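A mesa de duas metades

Em fevereiro mudei-me para um apartamento mais pequeno e tive de decidir o que fazer com as minhas coisas de casa de banho. Parece um assunto sem importância, eu sei. Mas quando uma pessoa vive doze anos na mesma casa, as gavetas enchem-se devagar, e depois, no dia de esvaziar, fica-se sentada no chão com um frasco na mão a pensar de onde veio.

Escrevo em português porque a minha professora, a Poppy Bunting, me disse que um blogue é melhor exercício do que os cadernos. Peço desculpa pelos erros. Ela lê estes textos e depois manda-me uma lista de correcções, que eu guardo numa pasta.

O método que segui é simples e aprendi-o com a minha tia Selamawit Alemayehu. Primeiro tira-se tudo para uma mesa clara. Ela insiste na cor: numa mesa escura as coisas pequenas desaparecem, e no fim encontra-se um gancho de cabelo colado ao cotovelo. Depois separa-se por uso e não por tamanho. O que toca na boca fica de um lado, o que toca na pele fica do outro, e o que serve para limpar o lavatório não entra nesta mesa de maneira nenhuma. A minha tia é muito firme neste ponto e eu também passei a ser. 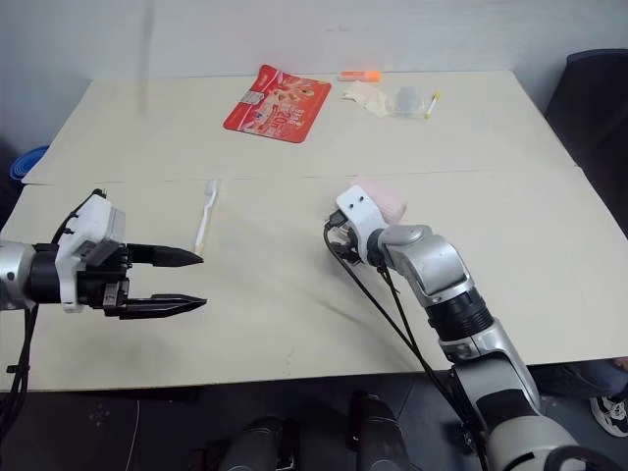 Uma escova de dentes, por exemplo, põe-se sempre deitada e com espaço à volta. Não se encosta a esponjas nem a panos, mesmo quando são novos. Antes eu punha tudo no mesmo copo, a escova, o pente, às vezes a tesoura das unhas, e achava normal. Agora faz-me impressão.

Também aprendi a limpar a mesa antes de começar. Os tampos claros têm este defeito, mostram qualquer mancha cinzenta e qualquer risco, e há marcas que já não saem. Passo um pano húmido com uma gota de detergente, seco bem e aceito o resto. A Mekdes Hadgu, minha vizinha na casa antiga, recomendou-me bicarbonato. Experimentei num canto e ficou igual, talvez um pouco mais baço. Não repeti.

No total pus fora 42 objectos. Contei-os porque tinha prometido à minha tia que lhe dizia o número, e ela respondeu só: "Pouco." Havia amostras de creme secas, dois estojos de viagem sem fecho e uma escova de cabelo que eu não usava desde que cortei o cabelo curto. Custou-me mais deitar fora um sabonete em forma de concha. Já não cheirava a nada, mas foi comprado numas férias boas.

Na casa nova o armário da casa de banho tem cerca de 7 palmos de altura e quase nenhuma profundidade. Tudo tem de ficar numa fila só. Comprei caixas baixas, da marca Femance, que cabem à justa, e escrevi o conteúdo na tampa com caneta. Primeiro escrevi em amárico, depois lembrei-me das visitas e acrescentei o português por baixo. Na caixa das esponjas escrevi "esponjes". A Poppy já viu e já está na lista.

As esponjas foram, aliás, a parte mais difícil. Tenho o costume de comprar esponjas e panos coloridos quando estou cansada, não sei explicar porquê. Fiquei com quatro para o banho, e as outras passaram para a cozinha, dentro de um saco, debaixo do lava-loiça. Dei um dos pacotes fechados à Lizeth Chávez, que me ajudou a subir as caixas até ao terceiro andar e não quis aceitar mais nada.

Falta-me ainda a gaveta dos medicamentos. Essa quero fazer de manhã, com boa luz e os óculos postos, para ler as datas. Tenho de perguntar na farmácia se recebem os que já passaram do prazo, e a que horas fecham para o almoço.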